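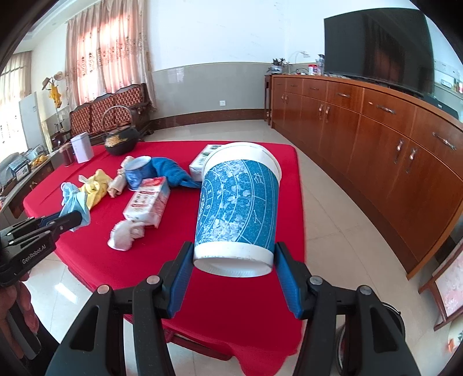

*3 min read*

**Ticket: lunch menu labels printing the wrong calories and allergens**
Opened by: Marlene Nolte, Cirkmont cafe
Assigned to: Dehua Wan
Status: closed

**Problem as reported**

The shelf labels for the salad and soup counter come out of Drindevow with numbers that don't match the recipe cards. The lentil and beet soup shows 16 calories a bowl. The whole wheat pasta salad shows no wheat allergen at all. Marlene pulled the labels at 10:40 and wrote the day's cards by hand.

**Log**

10:55 - Dehua. Opened the soup recipe. The portion is set to 25 g, but the kitchen serves by the ladle and a bowl is far more than that. Asked Marlene if anyone changed portions lately. She says no, only the new recipes for May were loaded.

11:20 - Dehua. Checked five of the older recipes. All fine. The fault is only in the recipes that came in with the May import.

11:45 - Jana Lammers (kitchen). The import sheet was mine. I filled in the portion column in ladles and the last column in grams, same as always. The sheet had a new column this time called "base" and I left it blank.

12:10 - Dehua. A blank base makes Drindevow fall back to its default, and the default portion is 25 g. That explains the calories. It doesn't explain the wheat.
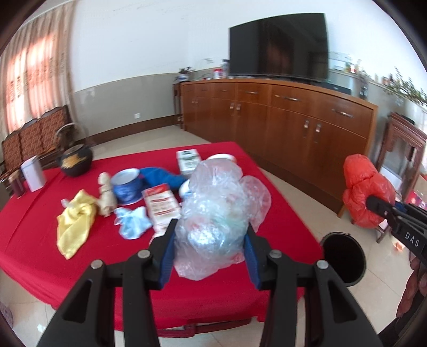 13:30 - Dehua. Looked at the wheat problem on its own. The pasta in the recipe is linked to an ingredient called "pasta, ww, dry", which was added by hand and has no allergen boxes ticked. The older ingredient, "whole wheat pasta", has them. So there are two entries for the same thing. Same with the yogurt dressing - one entry has milk ticked and the other doesn't.

13:50 - Marlene. Please don't delete the duplicates before service ends. The Hokov counter uses the same list.

14:35 - Heike Vogler (Hokov). We have nothing linked to either duplicate. Go ahead.

15:05 - Dehua. Relinked the pasta and the dressing to the full entries, then removed the duplicates. Filled in the base column as 100 g, corrected the portion weights from Jana's cards and ran the import again. Test labels match the cards for soup, pasta salad and bean salad.

15:20 - Marlene. The carrot and ginger soup still shows no celery. The stock has celery in it.

15:40 - Dehua. The stock was typed in as a note, so it wasn't counted. Added it as an ingredient. Label now shows celery.

**Fix**

- Fill in "base" on every row of the import sheet.
- Search for an ingredient before adding a new one.
- Stock, oil and dressings go in as ingredients, never as notes.

**Still open**

Hashini Ranasinghe will ask Drindevow support if a blank base can stop the import with an error. Moved to a separate ticket.

Closed by Marlene at 16:15, labels back on the counter.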